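Who checks the checklist? House rules for robot arms
Speaker notes, Thursday, March 6, 2025

Opening

Skip the thank-yous, the chair does those. Straight to the number. The Losmont house rules for arms and grippers run to 3777 words. I read them on the train, twice, and I could not tell you the safe speed for a hand-over. It's in there. It's in an appendix.

Ask for hands: who has house rules for their robots? Then: who has opened them this year? Wait for the laugh, don't wait long.

Say where I stand. I'm not against rules. I have signed off on plenty, including a few I'd be embarrassed to show tonight. My complaint is with rules that can be followed perfectly while the thing they were written for goes wrong anyway.

Slide 2: The green box

Dolwood sheet, daily check. 13 boxes. Read out three of them in a flat voice:
"Gripper in good order."
"Work area clear."
"Cables OK."

Ask what "OK" means for a cable. Somebody will say "not damaged." Fine, how do you look for damage on the part of the cable that sits inside the arm? You don't, so you tick it.

Yasmine Mahrous went through a stack of filled-in sheets and found the same pen stroke running down the whole column. One line, top to bottom. She doesn't blame the operators and neither do I. If a box can't be failed, people stop reading it. (If asked: no, I won't say which shift.)

Slide 3: "Closed" is not a measurement

Slow down here, it's the part people ask about afterward.

Most house rules I've seen tell you to leave the gripper closed at the end of a job. Sounds sensible. But the controller's idea of closed comes from the motor position. The tips could be worn or one finger could be mounted a little off, and the screen can still say closed. Someone has to look at the tips.

Then there's the other problem. Closed on nothing, or closed on something thin? A strip of packing tape will do it. The Stornus guide has one line I like: look at the seam between the fingers before you trust the readout. One line, can be failed, takes a glance. More like that, please.

Slide 4: Where is it pointing?

Parking pose. Every rule book has one and they mostly contradict each other.

Boström says tool down, over the table. Good for reach on restart. Bad if the gripper lets go of a part overnight, though at least the part doesn't fall far.
Losmont says tool up. Keeps the fingers away from hands at table height. Fine, but then you've aimed your hard end at lamps, rails, anything hanging. And if there's a camera at the wrist, you've given it a view of the ceiling, so whoever checks the cell from a desk in the morning can't see the table.

Neither is wrong. What bothers me is that both are written as if the other didn't exist, and neither says what it was trying to protect. So when the cell gets rearranged, people keep the pose and lose the point of it.

DON'T get drawn into up versus down in the Q&A. It will eat the session.

Slide 5: The speed number

Two values on the slide, 400 and 1000. Millimeters per second. Same arm, same site, two documents, both marked current. Pause. Let them read it.

The usual fix is a third document. The fix I'd ask for is deleting one. In my experience that takes longer to get approved.

Slide 6: What I'd keep

Keep this loose, talk to the room.

A rule should say what a failed check looks like. "Tips don't meet" beats "gripper in good order."
Put the rule where the work is. If it needs a login, it's an archive.
Name a person who may throw a rule out. Most sites have someone who can add them.
When a check has passed every day for a year, break something on purpose, safely, and see if the sheet catches it. Yasmine did this with a loose finger screw. It took four days. I'd love to tell you that was unusual.

Admit the weak spot: I have no good numbers that shorter rules mean fewer incidents. I believe it. I've been wrong about things I believed. If someone in the room has data, I'd like to see it, whichever way it points.

If short on time: cut slide 5, keep slide 4.

Last slide

Leave the picture up during questions. Don't read anything out.
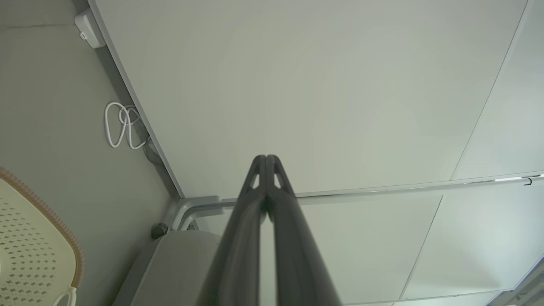

Notes by Els Wouters | Talks & Workshops

For the picture, if they go quiet: both fingertips touching, pointing up at the ceiling, a rail with a light strip behind. Ask them to fill in the Dolwood sheet from this view alone. Which boxes can they tick? "Work area clear" should start an argument. Then ask which pose rule it follows, and what it would take to fail it.

Handouts are by the door, one page, printed on one side.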